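Friday, January 24, 2020

Clock offsets, stale joint states and a planner that was right all along

The last post ended with the two-arm cell stopping on a self-collision check for no visible reason. I have now found the cause. It was in the time handling, and most of this post is about that.

The symptom first. With both grippers working over the same spot, the planner would accept a pair of trajectories, start executing, and abort partway through with a minimum distance violation between the two wrists. Replaying the log offline gave no violation at all. The same trajectories run one arm at a time also passed.

The stack is the same as before. Asness does the planning and owns the collision model. Henetti is the driver layer, one process per arm, each publishing joint states and accepting position targets. A small supervisor I wrote myself merges the two state streams and runs the distance check on every tick. The abort always came from the supervisor.

My first guess was the geometry. Each arm has a corrugated conduit that I approximate with a chain of capsules, and the left one arches up over the wrist when the forearm is extended. I padded that chain generously in August and then forgot about it. Shrinking the padding moved the aborts later in the motion but did not remove them, so I put it back. 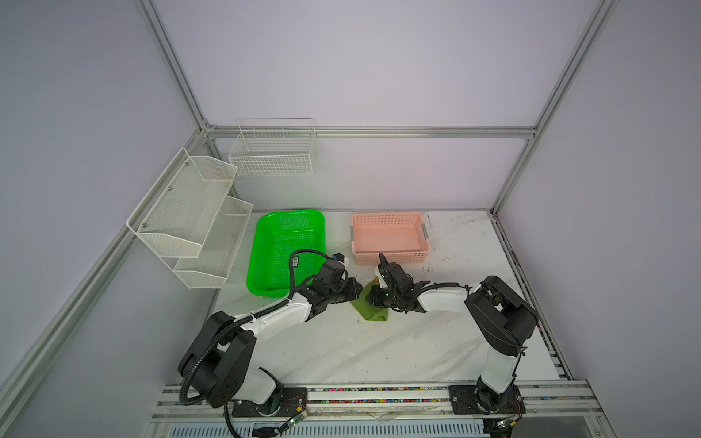

Right gripper over the green folded piece, left one just beside it, pink basket behind the right one. The gap between the wrists is what the supervisor watches.

The second guess was the merge step, and this one held up. The supervisor took the newest message from each driver and treated the pair as simultaneous. Each driver stamps its messages when it finishes the bus read. The right driver had picked up a retry loop in the last update, so its newest message could be as much as 91 ms older than the left one. With both arms moving, that is enough to place one wrist where it was several ticks ago and the other where it is now. The computed distance is then between two poses that never existed together.

Offline replay hid the problem because the replay tool sorts by timestamp and interpolates. The live path did neither.

The fix has three parts:

1. Stamp at the start of the bus read, before any retry.
2. Keep a ring buffer of 20 states per arm and interpolate both to a common time, which is the older of the two newest stamps.
3. If the stamps differ by more than 28 ms, hold both arms and report a stale state – a separate error code from a collision.

The third part should have been there from the start. Both faults came out as "distance violation", and I spent two evenings on capsule radii as a result.

There is a cost. The check now runs slightly in the past, so the safety margin has to cover the distance an arm can travel during that delay. At the speeds I use for cloth this is small. I compute it from the commanded joint velocities and add it to the threshold on each tick, with a fixed floor.

I have pushed the change to the Moltthorpe branch, along with a test that injects random delay into one stream and compares the result with the sorted log. The old merge fails it immediately. The retry loop in the right driver is still there, and the next job is to find out why that bus needs it.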